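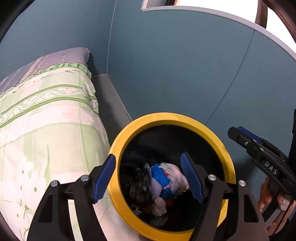
Koo and the laundry round: what staff at Kisura keep asking

11 comments | 2 shares

What is Koo supposed to do?

Pick up laundry. That's the whole claim for now. Dradeo, the company that makes it, says Koo will collect clothes and linens in clients' homes, put them in the bin, and later sort them. Management's first slide called it "a colleague for the heavy work." The people who wrote this page do the laundry round, and we wouldn't have picked laundry as the heavy work. Turning a mattress is heavy. Getting a wet bath mat down two flights of stairs is heavy.

Who is doing the work at the moment?

We are. The robot learns from recordings of people doing the job with hand-held grippers, one in each hand, with a camera on them. You go to a house, you do the laundry with the grippers, and the recording gets uploaded to Nunudex overnight. Dradeo wants 600 usable recordings before it will even schedule a trial.

What counts as usable?

We've asked twice. The written answer is "a complete and natural task." In practice, a recording gets rejected if you drop something and pick it up with your fingers, if you stop to talk to the client, or if you take too long untangling a sleeve. Anyone who has done this job knows that dropping things, talking, and untangling sleeves take up most of the morning.

Is it slower than using my hands?

Yes, a lot. Thin fabric slides, anything with fringe or trim catches, and a sock at the bottom of a deep bin is a small project of its own. The schedule was built on normal speed. If a recording visit runs past 60 minutes, write the real finish time on your sheet. Please don't shave it down to be nice. When everybody rounds down, the office sees a tool that costs no time at all.

Do I have to take part?

The letter says participation is "encouraged." Your supervisor may make it sound firmer than that. You can say no in writing, and you don't have to give a medical reason. Anyone with wrist or thumb trouble should stop right away and report it. Squeezing a grip for a whole shift is a different motion from folding towels, and some of us felt it by the first afternoon.

Am I paid extra for recording?

There is a small bonus for each accepted recording. There's nothing for a rejected one, even though it took the same time and usually more. We have asked for payment by the visit. The reply was that the bonus "rewards quality." We are still waiting to hear who decides what quality is, and whether that person has ever stripped a bed.

What do the cameras pick up?

More than laundry. A bedroom is a bedroom: bedspreads, walls, doorways, whatever the client has left out. Your hands can be in it too, and so can your coworker's. Clients sign a consent form, but several of them thought they were agreeing to a new kind of laundry bag. Read the form out loud before you start. If the client hesitates, put the grippers back in the van and do the round the usual way.

Can the recordings be used to check up on me?

Management says no. The Nunudex agreement says recordings may be used for "service improvement," and that could mean nearly anything. Until we see a sentence that plainly rules out discipline and speed rankings, assume somebody could look.

Will this cut jobs?

Dradeo says Koo will free us for "higher-value care." We'd like to believe it. We would also like to see higher-value care on next year's schedule with hours beside it. The draft we were shown for December has fewer laundry hours and nothing put in their place, and that was before any robot had picked up a pillowcase in a client's house without an engineer in the room.

Has anybody here seen Koo work?

A few of us went to the demo. It moved towels from one basket to another on a clean floor. The towels were all the same size and it did fine with them. We asked to see it do a fitted sheet and were told that was "on the roadmap."

So are you against it?

Some of us are, some are curious, and a couple like the grippers for reaching under beds. What we agree on is getting the pay, the consent form, and the hours settled before the trial starts.

Where do I send a question that isn't on this page?

Drop it in the box by the time sheets or use the contact link. Leave your name off if you prefer.

Contact | © Kisura Laundry Round Staff Group | Back to top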